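Two-arm shelf cell: resetting it after a cable swap

Wrote this up quick because I've now done it three times and forgot a step every time. It's for the Pakileo cell, the two-arm one in the corrugated enclosure. Other cells are similar but the rail brackets are different, so don't copy the bolt stuff blindly.

When to do it: after any cable change, after anybody moves a base plate, after a hard bump. Otherwise every 300 hours, log it on the Fastport sheet. Eduardo Matos wants the initials column filled in too. Fine.

What you need
Hex keys, the long ones
Torque driver
Cable ties, white small ones, plus flush cutters
Lint-free wipes
The calibration card (drawer under the monitor, put it BACK)
An hour. More if the left arm is being funny.

Before anything
E-stop in. Key out. Key in your pocket, not on the bench. Wait for the joint brakes to click. If you need to move an arm by hand, one person holds it and the other one releases the brake, no exceptions. The upper link drops faster than you think.

Leave the props where they are for now. You'll want them for the last check.

1. Base plates and rail

Both arms bolt through black plates onto the horizontal rail. Wiggle each one at the shoulder, hard. Any play at all, stop and retighten. 12 Nm, crosswise, two passes. Don't do one bolt all the way and then the next, the plate walks.

Paint marker line across each bolt head when your done. Makes the next check a five second job.

Then look down the rail end to end. Crumbs, tie ends, whatever's fallen in. Vacuum, no air gun. Air gun just puts it in the joints.

2. Conduits

Most of the trouble lives here. The corrugated conduit has to have enough loop for the full swing of the arm but not so much that it drags on the table and sweeps the props off. Power off, brakes released, take each arm slowly through:
full left
full right
lowest reach into the basket
highest reach, over the shelf
the crossed position, both grippers near the middle

Crossed is the one that catches people. Loops can snag each other and you won't see it in simulation because the simulation doesn't have loops.

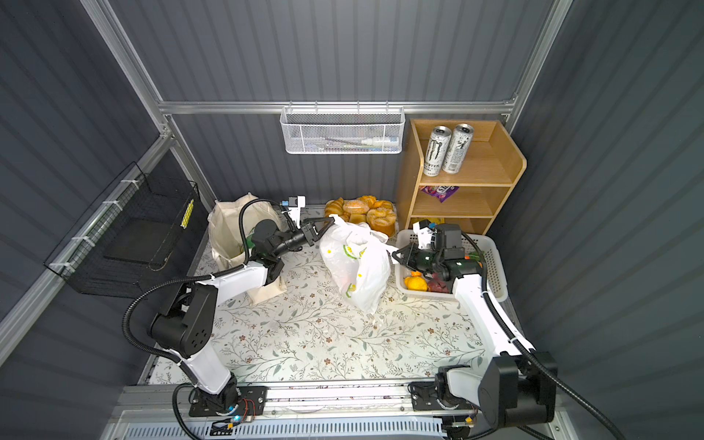 Left gripper at the bag, right one at the fruit basket. Conduits loop along both arms and back toward the rail.

If a loop goes tight at any of those, pull slack from the rail side. Never from the wrist side. Pull it from the wrist and you've moved the strain to the camera plug, and we've killed one that way already.

Controller board by the left base: press on the terminals with a plastic stick, not a screwdriver. Wires shouldn't move. Anything loose gets redone, not squeezed.

3. Fingers

Open and close each gripper by hand through the whole stroke. Should feel the same all the way. A gritty spot means something's in the slide, take the fingers off and wipe. Inner faces get a dry wipe every time, they pick up a film off the plastic bags and then the toy fruit starts slipping. Alcohol only if the dry wipe doesn't do it.

Finger tips should meet flat. If they meet at a corner, loosen the one that's off, close gently on a steel rule, tighten closed. Gap at the tips 7 mm or less off center from the camera axis or the offset table won't take it. (Johanna Aebischer has the offset table. Ask before editing, she versions it by hand.)

4. Wrist cameras

Power back on. Key in, e-stop out, arms at home, everybody's hands outside the frame.

Open the live view for one wrist at a time. You want both fingers in view at the bottom, open wide, same amount of finger left and right. If one side's fatter then the module is rotated in its bracket. Two screws, nudge, look again. Takes a few goes.

Now send the arm over the basket and look at what's in the picture, not only wheter there is one. Things I check:
Can you tell the fruits apart where they're packed tight? The eggplant against the dragon fruit is a good one.
Lettering on the cans, readable when the arm is still
Is the inside of the lowest shelf compartment just black?

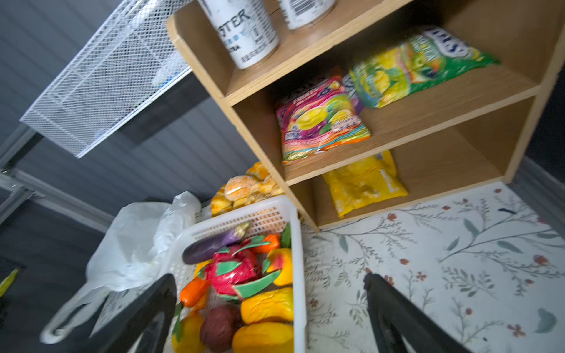 Wrist view over the basket, fingers open. Shelf shadow falls behind the yellow bag.

Some shadow in there is ok. Solid black isn't, bump the exposure one step and compare again. Don't fix it by moving the lamp. The lamp is set for the other views and you'll be there until dinner.

A bit of smear at the edges while the arm is moving is normal. Smear when it's parked is a loose bracket or a dirty lens. Wipe first, it's nearly always the lens.

Then run the card: 12 poses, let it finish, don't lean on the enclosure. Result under the limit, save. Over the limit, run once more. Still over, go back to step 1, a plate has moved, I promise.

5. Bag check

Last one, and the only one that tells you much. Crinkly plastic bag, pinched at the top by one arm with the other arm coming in low. Slow speed. It loads the wrist sideways and gets both arms close together, so if a tie is wrong or a conduit's short it shows up now and not at 3 a.m. on an overnight run.

While it runs watch the camera cable on the far arm from the near arm's view. Arc up, into the connector, down the bracket, tied. The arc should keep its shape. If it flattens out, too short. If a plug goes in and out of the log, error 408 on our controller, reseat it and cut and redo the ties.

Cut tie ends FLUSH. They scratch hands and they catch bags. 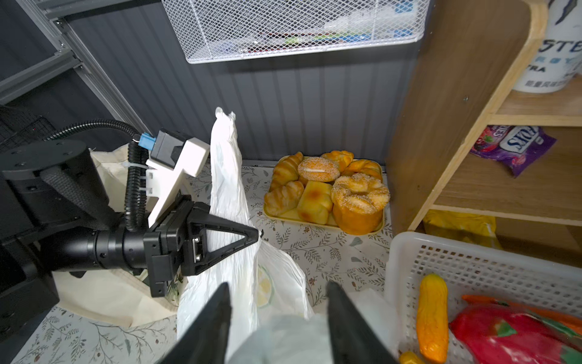 Efa Kemeys: Good list but I'd swap 3 and 4. If you touch the fingers after the camera is lined up you're fine, but if you find a twisted bracket you usually have to take a finger off to get the key in, and then you're doing the steel rule thing twice. Also we stopped tying the arc tight at the top tie on the Pembridge cell. Left it loose enough to slide and the 408s went away.

Fair on the tie, trying it on the left arm first. Leaving the order alone for now, on ours the key goes in from the side so the finger can stay on. If yours needs the finger off then yes, do 4 before 3.

Log it, initials, card back in the drawer.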